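Speaker notes: Running a toy library in a small town
Wilville evening session, second talk

Opening (keep to a couple of minutes)

Thank the hosts. Say where I'm from: Drotlow, one main street, one school, a library open four days a week. The toy library is a room off the children's section. We lend toys, games and puzzles the same way the library lends books. A family takes home 2 items for three weeks.

Say early on that this is a talk about the dull parts. Sorting, cleaning, labels, late returns. If people want the research on play, Bernadette Cullinane covered it before the break and her reading list is on the back table.

What we lend

Last year we made 3,773 loans to 169 families. Put those numbers up and leave them up while I talk.

Most loans are construction sets, wooden train track and board games, in that order. Dress-up clothes were popular but we stopped lending them. The washing took more hours than everything else combined.

Construction sets need the most thought. Anything with flat links or bars goes out in a clear zip bag inside a box, with a card that shows what should be in the bag. A set that comes back short still goes out again, and the card gets corrected. We used to hold sets back until they were complete. That left nearly 69 of them sitting on a shelf that first November, and parents could see them and wanted to know why they couldn't have them.
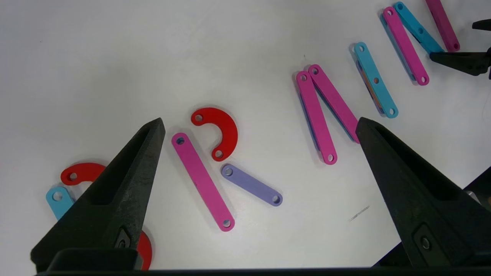
Colorful flat plastic links on a white tabletop.

Pause here. Ask who in the room already lends anything other than books. Usually a few hands: cake pans, tools, fishing rods. Tell them they have already solved most of the problems.

Checking returns

We do not check a return while the family is standing there. This was Deirdre Ó Súilleabháin's rule from the start and I argued against it. I thought we would lose track of who had lost what. We do lose track, a little. But parents stopped apologizing at the desk, and they stopped keeping a toy an extra month while they hunted under the couch for the last piece.

Returns go into a bin. Twice a week someone sits down and goes through the bin, tips each bag out on a pale surface, compares it with the card, and wipes the pieces. Use a pale surface. We had a dark brown table at first and small dark parts went straight into the trash with the paper towels.

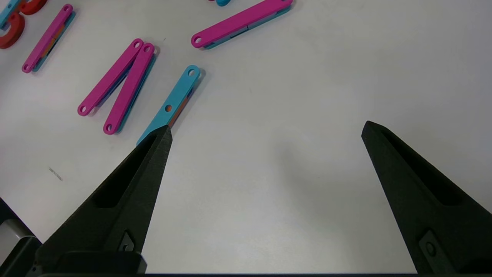
The other thing about checking is that it has to be boring enough to hand over to somebody new. Our instructions fit on one side of an index card. Tip out, match to card, wipe, dry, bag, initial. If a step needs a conversation, we rewrite the step. Read the card out loud if there is time, otherwise skip to cleaning.

Cleaning

Hard plastic: warm water and dish soap, rinse, air dry on a rack. Do not bag anything damp.
Wood: damp cloth, never soak.
Board games: wipe the box and the pieces, leave the cards alone unless they are sticky.
Anything with batteries: take the batteries out before it goes on the shelf.

Someone always asks about the dishwasher. We tried it. Thin pieces warped on the bottom rack and were fine on the top rack, so top rack only, no heated dry.

Labels

Label the box, label the bag, label the card. Do not label the pieces. Sorin Anghel spent most of a winter putting tiny numbers on train track and every one of them had rubbed off by spring. He has given me permission to tell this story.

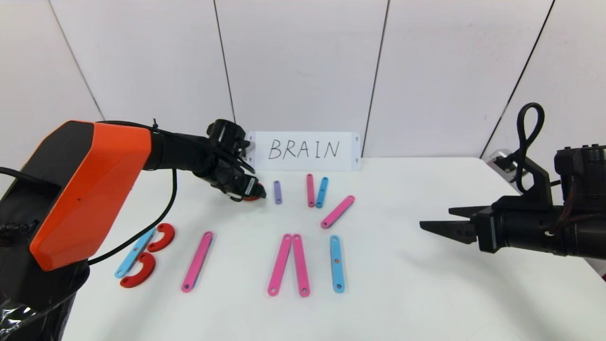 Notes by Bronwyn Gilchrist, Drotlow Toy Library
Last revised 01/08/2025

Late returns

No fines. We send one text after a week and a second after three weeks. After that we phone. The phone call gets most things back. Arūnas Adomaitis makes the calls because he has a nice voice and does not mind silence.

A small number of items never return. We budget for that the way the library budgets for lost paperbacks. If the board or the council asks, give them the replacement cost for the year next to the number of loans. Have both figures ready before the meeting.

Money

Slide with the budget. Don't read it line by line. Point out that storage boxes cost more than toys in the first year, and that donated toys are free but take a lot of sorting. We turn down soft toys and anything with a missing battery cover.

If running short, drop this section and go to questions. The budget is in the handout.

Questions I usually get

Insurance: covered under the library's existing policy, but ask yours in writing.
Recalls: we check the list monthly and keep a printout in the binder.
Software: the same catalog as the books, with a photo added to each record.
How to start: one shelf, one age group, toys you already have.

Handouts are by the door. Leave time to stack the chairs.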